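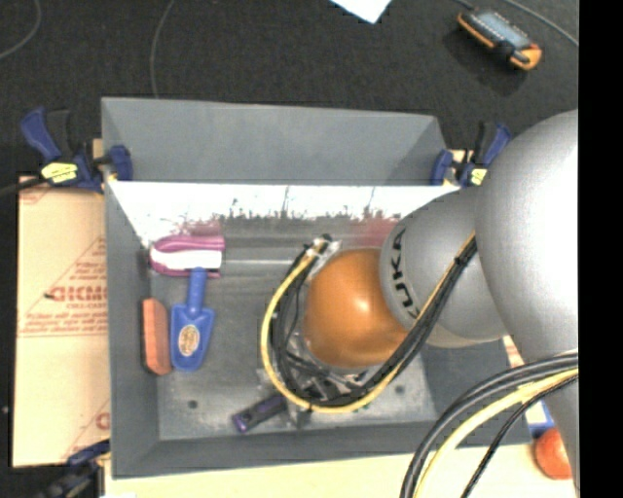

Notes for the evening talk, Brokholm Local History Society, November
Slides are numbered in the top corner. Press the right arrow, not the space bar.

Slide 1. Title
Good evening. Thank the society for the invitation and Tania Pathirana for setting up the hall. Say who I am: I worked in the county record office until I retired, mostly on maps and estate papers. The talk is on old field names in the parish and what can be learned from them. It will run to the tea break, with questions after.

Slide 2. What counts as a field name
Most fields had a name until well into the last century. People needed to tell each other where the cow was. The names were spoken far more often than they were written, so the spelling wanders. I have found Pightle, Pickle and Pittle for the same small enclosure in one family's rent books.
Pightle just means a small piece of land. Ask if anyone here still uses the word. (Somebody usually does. Let them talk for a minute.)

Slide 3. Where the names are written down
The main source is the tithe survey of the 1840s. It has two parts, a map and a written list called the apportionment. Each plot has a number on the map, and the list gives the owner, the occupier, the name, the use and the acreage.
Our list has 316 plots. Some have no proper name, only "house and garden" or "part of the above". Go slowly over how to match the number to the map. Last time I rushed this and lost half the room.
Other sources: estate maps, sale catalogues, wills, farm diaries. The estate map is earlier than the tithe map and gives different names for several of the same fields.

Slide 4. Names that describe the ground
Long Ten Acre, Stony Piece, Rushy Mead, Clay Pits. These are mostly what they sound like, but be careful with the acreage. Fields were joined and split and kept their old names. Long Ten Acre measures 12 acres in the survey.
Hungry Hill means poor soil. So does Labour in Vain. Names like these are found all over the country and farmers clearly enjoyed them.
Honey Mead is harder. It can mean sweet grass or sticky mud. I lean towards mud, having walked it.

Slide 5. Names that record a use
Kiln Close, Hop Garden, Saw Pit Field, Rack Close. Rack Close is where cloth was stretched on frames to dry. There is no other record of cloth finishing at that end of the parish, so the name is worth having. Pentti Eskola has been looking for deeds that might back it up. Nothing yet.
Dovehouse Croft - there is no dovehouse on any map we have.

Slide 6. Names from people
Harris's, Widow Cole's, Parson's Piece. Sometimes the person can be traced in the parish registers. Widow Cole's was still called that four generations after she was buried.
Watch for words that look like people and are not. Jack's Hole may have nothing to do with a Jack.

Slide 7. Names from far away
Fields at the edge of a parish often got names like Botany Bay or Nova Scotia, as a joke about the walk. We have Quebec, beyond the brook.
We also have one marked Guimarães in a farm diary, spelled three different ways. Guimarães is a town in northern Portugal. My guess is that a son of the farm served in the Peninsular War, but it is a guess and I should say so. Hertta Miettinen asked me to mention that she has the diary transcript if anyone wants to read it.

Slide 8. Lost fields
Show the two maps side by side. The hedges between Kiln Close and Stony Piece went in the 1960s. The railway cut through three others and left small triangles, which got new names of their own.
The housing on the east side took Upper and Lower Pightle. The street names there came from the builder and have no link to the land.

Slide 9. How to help
We would like names that are still in use, or remembered. Write down who told you, and where they farmed or lived. Write it as they say it and leave the spelling alone.
Joonas Harju has forms at the back. Oskari Heiskanen can take you through the large map during tea. Please no cups on the map table.

Slide 10. Questions
Likely ones:
Can I see the tithe map? Yes, at the record office, reference 2301. Book ahead.
Is my garden on it? Probably, under a field name.
What does Gore mean? A triangular piece of land, from a word for a spear point.

If there is time, read the diary entry about the flooded mead. Handout copies are in the green folder.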